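Tirby Opens Equipment Planning Program for Tabletop Robot Arms

FOR RELEASE July 14, 2025

Tirby is taking applications for a program that helps schools, small labs and service kitchens plan the purchase of tabletop robot arms. The program covers the budget worksheet, the bench layout, the parts list and the first year of upkeep. It is open to 25 organizations in its first round, and there is no charge to apply.

The work at the center of the program is ordinary kitchen handling: plates, bowls, mugs, pieces of food and a toaster oven, all on one white table within reach of the arm.

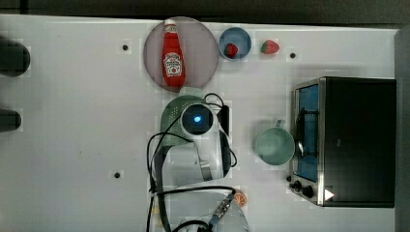
Tirby Equipment Planning Department

Most buyers who contact the department have a price for the arm and nothing else. The department's worksheet has 98 lines, and the arm takes up one of them. The rest cover mounting, cables, spare fingers, cameras, power, table surface, insurance, training time, replacement items and storage. Buyers fill in what they know and send it back. Staff then go over the blank lines with them by phone.

"People leave out the table," said Sandamali Cassim, who manages the department. "They have a desk they want to use, and then they find the arm can't be bolted to it, or the oven door has no room to open. We ask for the table size before we talk about models."

Applicants will be asked for the following:

A list of the objects the arm is expected to handle, with sizes
The size of the table or bench and how it is fixed to the floor or wall
The number of hours per week the equipment will be used
The name of the person who will sign for repairs
The budget year in which the money has to be spent

Household objects should be listed one by one. A bowl and a strainer need different grips, and a piece of fruit needs a different setting from a bottle. Appliances with doors or knobs go on a separate page, with the direction the door opens marked on the table drawing.

Cameras and sensors at the wrist

Wrist cameras are a separate section of the worksheet. A camera mounted close to the gripper has part of the gripper in its view at all times, and when the arm is near a wall or panel there may be little else to see. The department advises buyers to budget for a second, fixed camera over the table and to price its mount and cable at the same time.

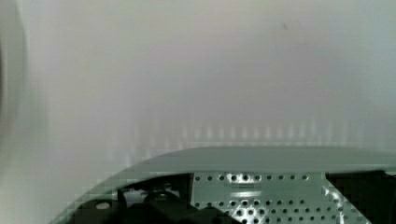
Costs and Schedule

Organizations accepted into the program pay for their own equipment. Tirby does not require them to buy from any one supplier. Planning help is free for the first round, including two table drawings and one review of supplier quotes. Further drawings are $100 each.

Dulamico will handle freight quotes for participants who want them. Mridha will supply mounting plates and replacement gripper fingers at a fixed price through the end of the first round. Flusasine, the department's scheduling tool, will be available to participants so they can book shared bench time before they commit to a purchase. A deposit of $1,000 is required for shared bench time and is returned when the booking ends.

Applications close at the end of August. Applicants who are not placed in the first round will be kept on the list for the next one unless they ask to be removed.

To request the worksheet, write to the Equipment Planning Department at Tirby and give the name of your organization and a daytime phone number.

Press contact: Sandamali Cassim, Tirby Equipment Planning Department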